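Wodent Workbench Forum > Shop Care > Surfaces and Cleanup

Thread: Wide brush and flat dustpan on a white worktable – technique and stain question

glue_margin
Posts: 527
August 25, 2018

I use a white-topped worktable for cutting, pasting and packing small paper goods. Cleanup between jobs is a wide table brush and a flat plastic dustpan with a raised back. I have two problems and would like opinions on both.

1. Light waste (film offcuts, crumbled bits, paper dust) doesn't all enter the pan. A line of fines stays in front of the lip after every pass. A second pass moves the line back without making it much smaller.

2. The top has picked up marks that the brush obviously won't remove. Light blue, gray, and small specks in pink and red. I don't want to use anything that will take the gloss down, as I need paper to slide on it.
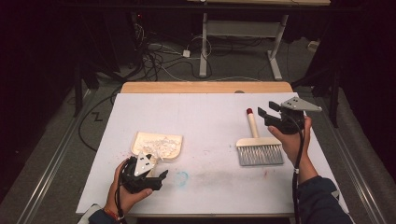

Cream pan with a full load, brush standing on its bristles to the right.

The brush is the wide Kocsis with the wood handle. The pan came from a kitchen drawer and has no name on it. The floor is carpet, so sweeping off the edge of the table is not an option. I did that for one month and the vacuum never got all of it back out.

What I have tried so far: slower strokes, shorter strokes, tilting the pan forward, and a damp cloth under the pan lip. The cloth helped with the fines but left a gray line of its own.

--------

kerf_and_fold
Posts: 1271

The line of fines is a lip thickness problem. Measure the front edge of the pan. Molded kitchen pans often have a rounded edge, and anything smaller than the radius rides up to it and stops. You can keep brushing all day.

Two fixes. Either take the underside of the lip down with 400 grit on a flat block until the edge is thin enough to flex slightly, or put a strip of packing tape along the lip with a few millimeters hanging past it onto the table. The tape lies flat and gives you a ramp. Replace it when it curls.

On the marks, which pigment is it? Blue from a pen, a stamp pad and a printed film are three separate jobs.

--------

flatstock61

I disagree that it's the lip. Look at the brush. That is a paste brush, or at least the same pattern as one: rectangular head, dense bristle, upright handle. It is made to carry liquid onto a wall or a sheet of paper. The bristles are packed tightly so they hold paste, and when you push them sideways across a smooth top they act as a block. Air gets shoved ahead of the block and the light pieces go with the air.

A bench brush has its bristles set in open tufts along a long back, so you can sweep at a shallow angle. I would change the brush first and leave the pan alone.

--------

kerf_and_fold

Dense bristle is an advantage for fines. Open tufts leave stripes. I use a paste brush on my own cutting table and have for years. It has to be dry and it has to be dragged, handle leaning in the direction of travel, so the tips trail. If you push it with the tips leading you get exactly what you describe.

--------

flatstock61

Trailing tips give less lift. You are just wiping. Wiping with a brush is a slow way of doing what a cloth does.

--------

glue_margin

It is sold as a wallpaper brush, so yes, paste pattern. I bought it because the head is wide enough to clear the table in few passes. It has never had paste in it. I have a separate one for that.

Handle position: I hold it upright or leaning a little back, so tips leading or neutral. I will try it trailing.

I don't have calipers that open to the inside of the lip, but by eye the front edge is thicker than a credit card.

The blue is most likely stamp pad ink. The pink and red I can't say. We cut colored tissue on this table and some of it bleeds if the cloth is too wet.

--------

tissue_dept

Red and pink specks from tissue are dye spots. They form where a damp crumb of tissue sat. Isopropyl on a cotton pad, held on the spot for a short while before you wipe, takes most of them out of a hard laminate. On a vinyl or painted top, test in a corner, because alcohol can dull paint.

For gray smears, try a plain white vinyl eraser before any liquid. In my experience gray on a white top is usually metal rubbed off a ruler or a tool, or pencil. An eraser lifts both. Then you have eraser crumbs, and you are back to problem 1.

--------

kerf_and_fold

Seconding the eraser. What is the white surface? There is wood showing along the far edge, so the white doesn't run the full depth of the table.

--------

glue_margin

It is Ostero sheet, the matte-gloss kind sold by the roll, laid over a wood tabletop. The sheet was narrower than the table and I left the strip of wood showing. It is held down at the corners only.

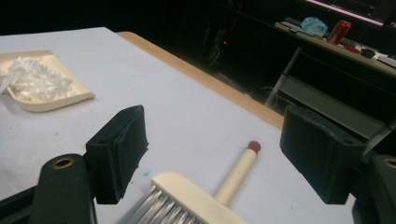
Brush in the foreground, pan of crumpled clear wrap in the corner.

Clear wrap is a large part of the waste by volume. It weighs nothing, springs open in the pan, and creeps out over the side when the pan is set down. The brush is no use on it at all. The sheet slides off the bristle tips, or sticks to them.

--------

flatstock61

Clear wrap should never see a brush. Ball it by hand and put it in a bin first, then sweep what's left. With the wrap in there, it is filling a shallow scoop that should be kept for fines. That pan has a raised rim at the back and very little depth in front, so anything springy will work its way over.

It also explains part of the static. Stretch film peeled from a roll carries a charge, and you are then dragging dry bristle over a plastic surface next to it. The fines in front of the lip may be sticking to the table.

--------

tissue_dept

Static would be my first guess too, before lip or brush. A quick check: breathe on the table in front of the line of fines and brush again. If the line goes into the pan, it's charge. If it stays, it's the lip.

We wipe our sheets with a very weak dish soap solution at the end of the day and let them air dry. It leaves enough residue to kill the charge through the next shift. Four drops to a liter. More than that and paper starts to drag.

--------

kerf_and_fold

Ostero sheet changes my advice on solvents. Don't hold alcohol on it. The face coat on the roll goods is thin, and I have a permanent dull oval on mine from a pad I left sitting. Wipe on, wipe off, repeat. For stamp pad ink I had better results with Stolevow cream, the one for whiteboards. It took the blue down to something you have to look for. It did not take out red dye.

Also, held down only at the corners means dust gets under the long edge where the sheet meets the wood. Run a thumbnail along it. If there is grit, that is where your gray comes from, because every time you lean on the sheet it grinds a little out.

--------

flatstock61

Or stop cleaning it and turn the sheet over. It is roll goods. It has a back.

--------

kerf_and_fold

The back isn't coated. It will take ink worse than the front.

--------

flatstock61

Then cut a new length. The cost of one length is less than the cream, the alcohol and the time. I treat surface sheets as consumables. Replace on a schedule and the stain question goes away.

--------

glue_margin

Results so far.

Breath test: most of the line went in. What remained was coarser, and it stopped at the lip as kerf_and_fold said. So both causes, with static being the larger one.

Tips trailing: a clear improvement on the fines, no change on bigger crumbs. Those still prefer a push. I now do one push pass for the crumbs and one drag pass for the dust.

Tape on the lip: works, but the tape picks up lint underneath and then lifts. I will sand the lip instead.

Wrap now goes in a bin by hand before I pick up the brush. The pan gets emptied about half as often.

Thumbnail along the edge of the sheet: yes, there was grit. I lifted it, brushed the wood, and taped the long side down.

Eraser on the gray smear: gone except for one patch. Blue: waiting on the cream. Specks: left alone for now. They are small, and I can live with them until the sheet is due.

--------

tissue_dept

Try the soap solution before the cream arrives. Some stamp pad inks are water based and you may not need the cream at all.

How do you store the brush? If it stands on its bristles overnight, the outer rows will splay, and then the drag pass gets worse on both sides of the head.

--------

glue_margin

It does get left standing on the bristles between passes. Overnight as well, more often than I would like. I can put a hook on the table leg and hang it, though there is no hole in the handle.

--------

kerf_and_fold

Screw eye in the end of the handle. Drill a pilot first or you will split the wood. If you don't want to drill, lay it on its side.

--------

flatstock61

Lay it on its side. Still think you want a bench brush.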